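Setting up the hand for cloth pickups (Plosdale Robotics Club, build night notes)

Written up fast so the new crew can get going without me. Hamish Farquharson, updated Oct 23, 2026 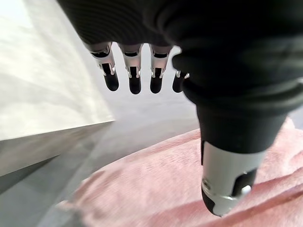
Do I need to know how to code before I start?

You can do the whole first half with the sliders on the club laptop. Code only comes in at the record and replay part, and there's a script for that already.

What you need

The hand, on the arm, bolted down by someone who has done it before (me, Gavin or Ewan)
Club laptop, charged. The charger wanders
Something soft and thick. A towel is good, thin cotton is a pain
Tape for marking the start spot
The red stop button within reach of whoever is NOT on the laptop

Two people minimum. One drives, one watches and holds the stop.

Step 1. Power up

Arm first, then hand. Wait for the arm to finish its self check before you switch the hand on. If you do it the other way round the hand usually doesn't show up in the list and you have to start over. Open Nenano (our control program, icon on the desktop) and pick "club hand". Not "club hand old". I will delete that one day.

Step 2. Zero the fingers

Press Open All. Fingers should straighten out, thumb swings clear. Look at them from the side. If one is lagging, press Open All again, then check the cable at the back of the hand. Don't pull on a finger to straighten it. The linkages bend and Ewan MacBrayne spent most of April fixing one.

Step 3. Lay out the cloth

Drop it, don't fold it. You want a few ridges. A dead flat towel gives the fingers nothing to close on and you'll be there all night. Tape down a corner mark so you can put it back in more or less the same place.

Step 4. Come down slow

Speed slider to 4. Not higher, even if it feels boring. Palm down, fingers pointing at the cloth. Bring it down in small taps on the down arrow and stop as soon as a tip is just above the fabric. The thumb is the one to watch, depending on your wrist angle it can get there first.

Watch the wrist camera view but don't trust it for height. Everything close to the lens looks huge. Your partner should crouch down and call it from the side.

Step 5. Close

Fingers first, thumb second. Set grip to 46 to start with. If the cloth slides out go up a little bit at a time. If the motors whine, back off and open. Whining means stalled and stalled motors get hot.

Step 6. Lift and hold

Straight up, a hand's width. Count to five. If it's still holding, lower, open, move away. Write it in the log as a hold. If it dropped, write that too, we need the misses just as much.

Step 7. Record it

Once you can do it by hand a few times in a row, run record.py from the MacRitchie folder (named after the old lab room, don't ask me). It saves the moves as you go. Press space to start, space again to stop, give it a name with your initials. Then replay.py with the same name. Keep a finger on the stop during replay, it has no idea if you've moved the towel.

We have 2,698 recorded tries in the folder so far and nearly all of them are named properly. Please keep it that way.

Common problems

Hand not in list: power order, see step 1.
Fingers close but thumb doesn't: thumb is on it's own slider, check it isn't locked.
Cloth bunches up and gets pushed along: you came down too far. Go back up and start again.
Fluff in the joints: power OFF, then the soft brush from the drawer. No compressed air.
Replay misses by a bit: cloth or base has shifted. Re-tape, re-record.

Packing up

Open All, raise the arm to park, hand off, then arm off. Cover on. Log book back on the shelf. Waltraud Rüegg locks up at closing and she does need teh key back.

Stuck? Gavin McIver for anything mechanical, Houshang Mazandarani for the scripts. Next page will be folding, once I've written it.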